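26th January

Frost again overnight, gone by mid-morning. Bled the radiators on the upper landing before breakfast and then went back to the boiler log. Pressure had dropped from 1.5 bar to 1.1 since I last topped it up in October. No damp at any of the visible joints, and the tray under the pump is clean.

Drove to Festham for inhibitor. The shop had only the Dukstead bottles, 400 ml, which suit a system of up to 15 radiators. We have fewer than that, so one is enough. Dosed through the towel rail as before, closed the bleed valve and ran the pump for an hour with the heating off.
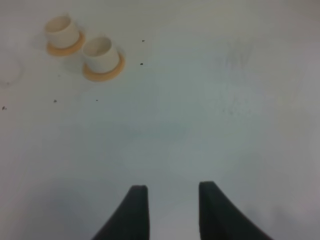

Where is the pressure going? Most likely out through the relief valve, a little at each firing, if the expansion vessel has lost its charge.

Tied a freezer bag over the end of the discharge pipe outside to catch any drips. Will check it at first light, before the timer comes on. If there is water in it, I shall isolate the boiler, drain the pressure off and pump the vessel back up with the foot pump – the old Wakow gauge reads slightly high, so allow for that.

Refilled to 1.4 bar cold at ten past four. Back bedroom radiator still cool along the bottom edge. Lockshield opened by a quarter turn.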